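The Patience of Machines
An open day at Annan, where the robots are learning to do the fiddly bits

The road to Annan runs out of tarmac a little before you expect it to, and I arrived at the open day with dust up to my knees and a slice of somebody's lemon cake already in my hand, because the cake table had been set up in the car park and there was really no getting past it. I should say that I am not a technical person. I can change a plug and I once hung a door, which now opens if you lift it slightly. So I had gone along expecting to be baffled, and hoping at the very least to be baffled in pleasant company.

The building was a dairy until the milk went elsewhere, and you can still find the drains in the floor. These days it belongs to a small firm called Plirley, which makes fittings for kitchens and workshops and, for the past few years, has been trying to teach robots to do some of the fitting. Once a year, in June, they open the doors to anybody who cares to look in. They had printed 600 programmes and ran out before lunch, so I shared mine with a retired piano tuner and his grandson, who was seven and had a great many opinions.

Martti Kuusisto met us inside. He is a tall, unhurried man with his spectacles pushed up into his hair, and he spent much of the morning looking for them. He came to robots by way of boatbuilding, and he talks about them much as a boatbuilder might, with more fondness for the awkward corners than for the grand lines.

"People come in wanting to see something lift a car," he told us. "We had a fellow last year who was very disappointed. I showed him a screw going in straight and he asked me when the show started."

I had some sympathy with the fellow, I confess, for the first ten minutes. The earliest demonstration was called Vendis, a name it shares with the software that runs it, and it involved an arm picking up door hinges from a tray and laying them down again in a row. It did this with enormous care. It would reach, and stop, and seem to have a think, and then reach a bit further. The grandson asked whether it was tired. Martti said that it was checking, and that checking was most of the job, and then he told us a long story about a hatch cover in Turku which I enjoyed very much and could not repeat to you with any accuracy.

But something happens when you stand and watch slow work for a while. You begin to slow down along with it. By the third row of hinges the whole group had gone quiet, and when one of them slid off sideways and landed on the floor there was a proper groan, the sort you hear at a village cricket match when a catch goes down. The arm carried on with the next one. I thought that showed a good deal of character.

After lunch (soup, more cake, a urn of tea that could have floated a dinghy) we were passed along to Lovisa Dalen, who looks after the end of the building they call the bench room. She is quick where Martti is slow, and she answers questions before you have quite finished asking them, though so kindly that you don't mind. Her subject is what she calls close work: brackets, screws, bits of wire, all the small business that goes on behind a cupboard or under a worktop where a grown man's hand will not comfortably go.

"Lifting is easy," she said. "Getting near a thing without knocking it, that's the hard part. You try putting your hand beside a wine glass in the dark."

The trick, if I have understood it, is to give the robot an eye down at the wrist, where the work is, so that it can look at what it is reaching for all the way in. A camera up on the ceiling is well enough until the arm leans over and blocks its own view. Down at the wrist you get very close indeed, and a plain black bracket screwed to a piece of brown wood becomes a whole landscape, with ridges and shadows and a bright ring of light round the screw head. 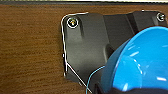
I asked Lovisa how long it takes before a robot can be trusted with a job of this kind, and she laughed and said it depended on who was doing the trusting. Her own rule is 800 good attempts before she will let anything near a customer's kitchen. Martti, who had wandered in behind us with his spectacles now safely on his nose, said that he would prefer 900. They have clearly had this conversation before, and they had it again for our benefit, with the piano tuner joining in on Martti's side.

Wires are the great nuisance, she said. A bracket stays where it was put, and you may come back to it tomorrow and find it unchanged. A wire bends and springs and gets itself behind things. There is another firm down the valley, Wetico, that will not touch them at all and does only rigid parts, and I had the feeling that she thought this a little unsporting.

The piano tuner was much taken with all this. He told her that he had spent his working life reaching into dark wooden boxes to find a thing by feel, and that he would have given a good deal for an eye on his wrist. She asked him how he knew when a pin was seated, and he tried to explain, turning his hand in the air, and then shook his head and said you just felt it give. Lovisa wrote that down. She carries a small notebook for the purpose, and I noticed that she took more notes from the visitors that afternoon than we took from her.

There were to have been 12 demonstrations in all and I suppose I saw five, what with the tea and the talking. I missed the one with the drawer runners, which everybody on the way out assured me was the best of the lot. The grandson had been allowed to press a large button and could speak of nothing else. Martti walked us back to the car park and asked me about my door, which I had mentioned over the soup, and gave me some very sound advice about the top hinge. I have not yet followed it, but I have bought the screws.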